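4.2 What ends up at the bottom of the bin

I came to storage bins by way of my own shed, I'll admit, and it took me a while to treat them as a proper subject. In the first part of the study we asked people at the Haltmont and Imrie sites to keep their building blocks in whatever they liked. Nearly everyone picked a big open bin with no lid and no dividers (I would have done the same!). It's quick to fill, you can see straight in, and you never have to decide where anything belongs.

The trouble starts when you want one particular block back. With a full bin, people mostly grabbed from the top and were happy. Once the level dropped, though, they slowed down, and the notes from both sites are full of little complaints about it. Long blocks came up again and again. They settle across one another at odd angles, or they slide up close to a wall and lie along it, and then you can't get your fingers round the side you want. One person at Imrie told us she'd rather tip the whole lot out on the table than fish about for the last few, and I have a lot of sympathy with that.

We had 13 people at Haltmont and far fewer at Imrie, so I don't want to make too much of the difference between the two. Still, the Haltmont group had been using the Cestetti method (sort by colour first, then by length) and they stuck with it even when the bin was nearly bare, going after every red before they'd touch a green. Length hardly got a look in. I had expected it to matter more, given how much everybody grumbled about the long ones.

Metal bins came in for a bit of stick as well, mostly over the noise. Against that, the grey interior makes a plain background, and a red block on it is easy to pick out. Dark green is harder, especially in the shade of a wall, and 5 of the comments on the Cido forms say much the same. Figure 2 gives an idea of the sort of layout I mean, with long blocks lying at different angles on the floor of a grey metal bin and one off by itself on the left.

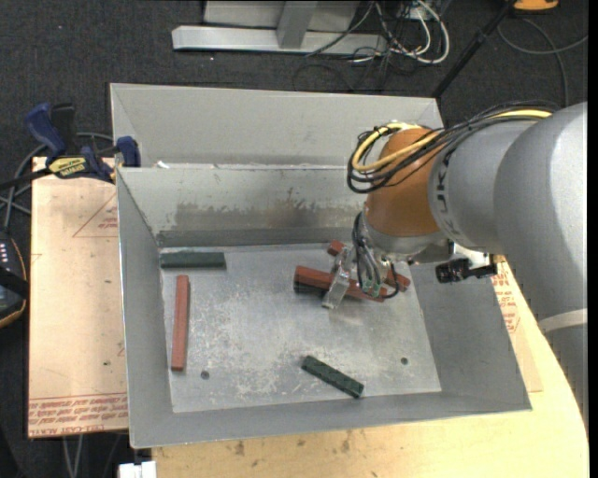

Figure 2. Red and dark green blocks in an open grey metal bin, with a second bin behind.

I go back to the walls in Section 4.3, where we tried the same task with a shallower tray.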